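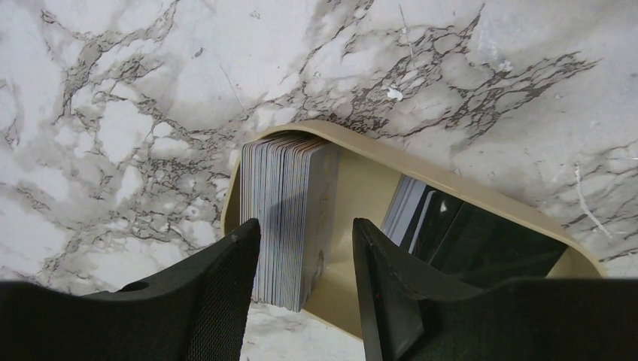
How long should a tenant wait for a reply after sending a written repair request to the building office?

**Eckhard Kohlhase**

The Wimstead tenant handbook sets a response period of 4 working days for ordinary repairs. The period begins when the office stamps or acknowledges the request. A request left under the office door after 5 p.m. is treated as received the next morning.

A reply is only a notice that the work has been scheduled. The repair itself may take longer, particularly in February, when heating calls are given priority. Tenants should keep a copy of the request and write the unit number on every page. If no reply arrives within the period, a second letter may be sent to Pravitz Management, marked "Repeat Request."

**medve_court_85**

Our building is under the same management and the reply usually takes longer than that. I waited more than two weeks for a bathroom fan. Use the form, not email.

**Clasteda Residents' Desk**

The previous response is correct with regard to the form. Email is accepted only for buildings with fewer than 500 units. Requests concerning gas, flooding, or loss of power are not covered by the response period and should be made by telephone at any hour. Tenants who have already paid for a repair themselves should attach the receipt; reimbursement above $1,139 requires prior written approval.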